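Looking after the fingers on a two-arm cell

I have been putting off writing up the finger change because it is a dull job, but Satish asked me twice in November how I do it, so I will put it down once and he can read it when he likes.
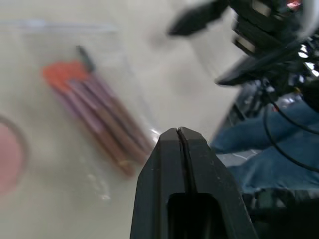 The cell is the two-arm one on the bench at Torncombe. Each arm has a gripper with a small camera at the wrist, and the camera looks down along the fingers. It spends most of its time picking up small bagged goods, and plastic film is harder on fingertips than I expected. The film doesn't cut them. It polishes them, and after a while the bags start to slide.

We change the tips every 4,000 picks. The count is kept by the controller and I write it on the sheet as well, as the controller lost it once after a power cut. Last time I was late and got to it with 641 over.

The order I do it in is this. Park both arms clear of each other and press the stop. Take the air off, wait for the gauge to drop, then open the jaws by hand. The screws are small and they go in a lid, never on the bench. Wipe the seat the old tip came off with a dry cloth. I used to use spirit, but it left the seat tacky and the next tip went on slightly proud.

Put the new pair on finger tight, close the jaws gently and look at the line where the two halves meet. If it is wider at one end, loosen both and let them settle before doing the screws up. Ada does one side fully and then the other. I have tried it her way and had to start again.

After that the camera needs checking. The tip should come up from the bottom middle of the picture, where it did before. If it has moved at all, run the short calibration. It takes 20 minutes and you can't skip it, however good the picture looks, and I have a tray of crushed boxes from the spring to prove the point.

Cables next. Ours hang from the arm in a loop and the loop creeps. Move each arm slowly through its full reach and watch that nothing pulls tight or catches on the gripper. I replaced two ties this time and moved the clip nearest the wrist back by a finger's width.

Then I run 32 picks at half speed with mixed bags, including a few long thin ones, which always find a fault first. One was dropped, on the left arm, and it was my fault for leaving a screw slack.

The spare tips are in the second drawer, under the Kamath manuals. There are two pairs left and Branislav has more on order.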